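The Janis desk lamp

I started making lamps in my garage in Arnolville because every one I bought was either too bright or fell over – and I'm picky! The Janis is the one I kept for myself, and now I sell it through my little shop, Pirkik.

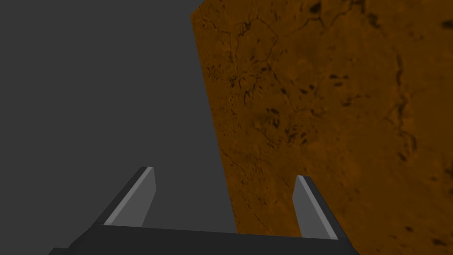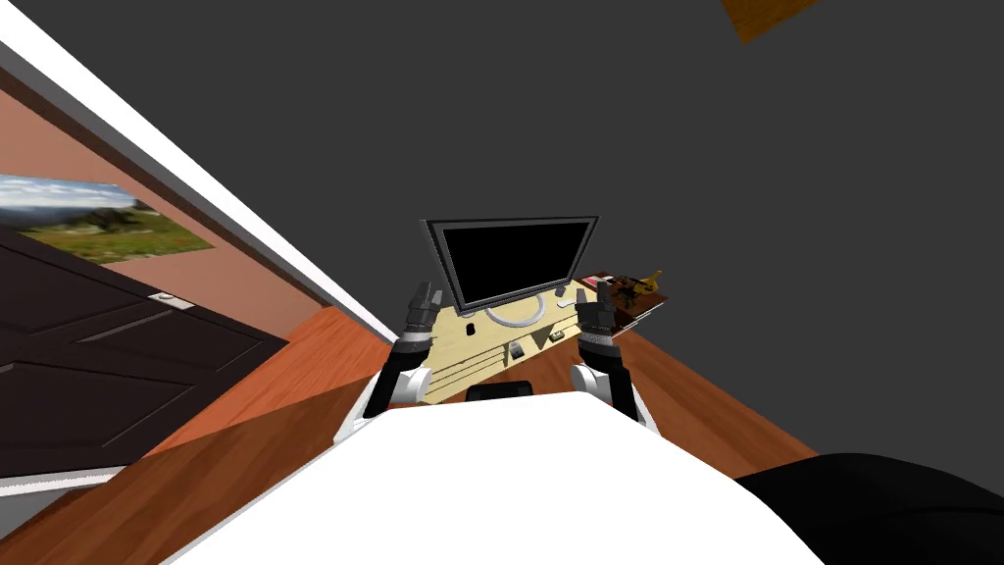
The Janis puts out 600 lumens at full power and dims right down to a soft glow for late nights. I wanted a base that wouldn't hog the desk, so mine is small and heavy, and it tucks in nicely next to a monitor on a round-based stand like the one on the light wooden desk. The neck bends wherever you like (mine usually points at my coffee) and it stays put. There are 9 brightness steps, and it remembers the last one you used.

The cord is fabric covered, in gray or mustard. I've sold 134 of the mustard ones, which I did not see coming! The Kodikara shade fits too, if you already own one. Next batch ships in January.

Contact Pirkik | © Pirkik, Arnolville | Back to top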